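Chapter 9
Backups and Restores

Most organisations that run computers will tell you they have backups. Fewer can tell you when they last restored something from one. This chapter deals with the second matter, and it assumes you have read the material on storage in the earlier part of the book.

After working through the chapter you should be able to write a restore plan for a small office, decide how long each kind of file needs to be kept, and read a backup log without skipping the lines that matter.

9.1 What a backup is for

A backup is a second copy of data, kept somewhere the first copy's troubles can't reach. A folder copied to another folder on the same disk fails that test. So does a mirrored disk, which will faithfully mirror a deletion within a second of someone making it.

We will follow one firm through the chapter. Mabaso is a catalogue printer with two offices, the main one at Ikberg and a smaller one at Emlow. It holds customer artwork, a billing database and the usual mix of letters and spreadsheets. The nightly job is run by a backup program called Rollon, which writes to a disk at Ikberg and then sends a copy to Emlow over the network.

In February a clerk at Mabaso emptied a shared folder that held 3000 artwork files. Rollon had reported success every night that month. When the files were restored, 931 of them were missing. They had been saved under long path names, and the program had skipped them and recorded each one as a warning. The summary email didn't include warnings. 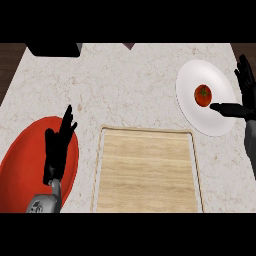

The remaining files came back in one afternoon. The missing ones had to be requested from customers again, and some customers no longer had them. Mabaso changed two settings after this: warnings now appear in the summary, and the job is marked as failed if more than nine files are skipped.

9.2 How much can you afford to lose?

Two questions come before any choice of software. How old can the restored data be before it is no use to you? And how long can the office go without it? The billing database at Mabaso takes in up to 2000 entries a day, so a copy from the night before could mean a full day of retyping. The letters can wait. Write down an answer to both questions for each kind of data, and get the people who use it to agree.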